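The curtains were Ritva Honkanen's idea. She said a robot with nothing to look at would concentrate better, and since she was the only one of us who had raised children, we let her have it.

We'd been building the thing since spring in the back of Satish Devadiga's workshop, between the kiln and a canoe he'd been meaning to finish since his first marriage. Two arms, one table, three walls of black cloth. From the doorway it looked like a place you'd go to have your fortune told. Satish named it Tadeo, after a waiter who had once been kind to him in a restaurant, and the name stuck to both arms at once, which caused trouble later when we wanted to blame only one of them.

The plan was lunch. By November, Tadeo would set out a tray, a cup and something to eat, and we would invite Lakshmi Nambiar, who owned the building and had been asking in a pleasant voice what the electricity was for.

"It doesn't have to be a good lunch," Satish said. "It has to be a lunch."

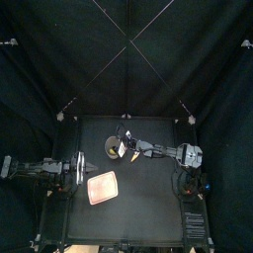
Tadeo at the table, tray out, right arm at the cup.

I was in charge of the right arm. Noel Umali had the left, on the grounds that he was left-handed, and he took this seriously enough to roll up only that sleeve. The software came from a kit called Trarkard, whose manual had been translated into English by someone who disliked us. "Before the moving, be certain of the moving," it said on page 8. Noel had copied that onto the wall over the sink.

It was ten at night and Lakshmi was coming at noon.

"Run it again," said Satish.

I ran it again. The right arm thought about the cup. You could hear it thinking, a thin whine from the shoulder that went up at the end like a question. Then it stopped and waited, and on Noel's screen a box came up that said MENALA NOT READY.

"What's Menala?" said Ritva.

Menala was the part of the program that decided which arm went first. Noel had written it over two weekends and one bad cold, and he was the only person who understood it, a condition that had lately started to come and go.

"They're being polite," he said, scrolling. "Each one's waiting for the other."

"So make one rude."

"Which one?"

They both looked at me, and I understood that my arm was going to be the rude one. I was surprised by how much I minded. I'd spent 100 evenings with that arm. I had talked to it about my job. Noel's arm had once swept a full mug of coffee onto Satish's shoes and it was still considered the sensitive one.

"Fine," I said. "Mine goes first. It'll go first and it'll be a gentleman about it."

We changed the line. Satish made toast on the camp stove, and we ate it standing up while the program loaded. Ritva straightened the back curtain, which did not need it. She'd sewn all three on her mother's Sethi, a machine so old and heavy it had its own moving instructions in the will, and she couldn't walk past the hems without touching them.

"What are we serving her, anyway?" she asked.

There was a silence. I should explain that we had held two meetings about the menu. Satish wanted soup, and had been talked out of it with the help of the shoes. Noel had proposed a sandwich and then spent a week trying to teach his arm about lettuce. After that the subject had sort of gone to bed.

Mudassar Magsi came in then, shaking rain off his hat. Mudassar wasn't strictly part of the project. He rented the bench by the window, where he repaired accordions, and he had put 2000 dollars into Tadeo in the first month on the condition that he never have to hear about it. He stood at the mouth of the tent and listened to us go over the soup question again.

"Corn," he said.

"Corn?" said Satish.

"It's already the shape of a handle."

He went and sat at his bench with his back to us. Noel opened his mouth, looked at his gripper, opened and closed it a few times on the screen, and shut his mouth again.

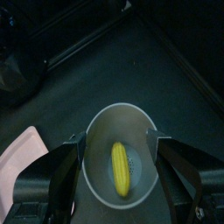

"It's very yellow," Ritva said, once we had all bent down to the monitor. It was the kindest thing anyone had said in hours.

"Lakshmi likes corn," said Satish, who had no way of knowing this.

I put my finger on the key. I thought about page 8. I was not certain of the moving. I'd never been certain of the moving, not once since spring, and I had signed a lease on the strength of it.

"Does she get butter?" said Noel.

All of us turned to look at the left arm, then down at Satish's shoes, which were new.

"No butter," said Satish. "Go."

From the window came one long low note on an accordion, which Mudassar later claimed was a leak. I pressed the key, and the whine started up in the shoulder.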